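How to Set Up a Shared Task Board for a Small Team

A shared task board gives every member of a team the same view of current work. The steps below apply to Treteo and to most comparable tools. Initial setup requires administrator access and takes less than 50 minutes.

Step 1. Create the workspace

Sign in, select New Workspace and enter the name of the department. Choose a name that will remain valid after the current project closes.

Step 2. Define the columns

Begin with 3 columns: Planned, In Progress and Complete. Additional columns may be added later – a board with more than 12 is difficult to read on a laptop screen.

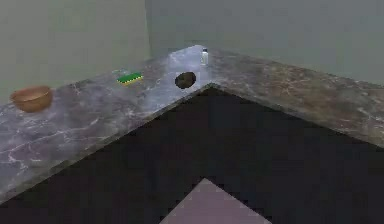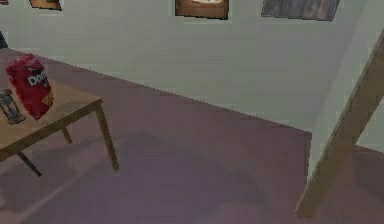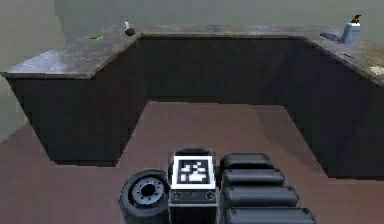
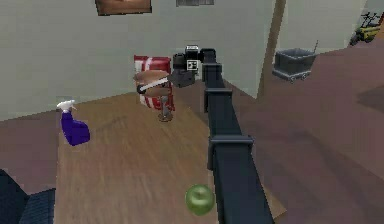 Published by the Bultell Editorial Desk
Filed under: Project Management, Guides

Step 3. Import existing tasks

Export the current list as a CSV file. Each row must contain a title, an owner and a due date. Files are limited to 800 rows, and longer lists should be divided before upload. Review the preview screen and correct any unmatched fields before selecting Confirm.

Step 4. Assign permissions

Editors may move and close tasks. Viewers may only comment. External partners should be added as viewers unless a written agreement states otherwise.

Step 5. Turn on suggested priorities

Open Settings, then Automation, and enable Suggested Priority. The feature ranks open tasks by due date and workload. Suggestions do not change the board until an editor accepts them.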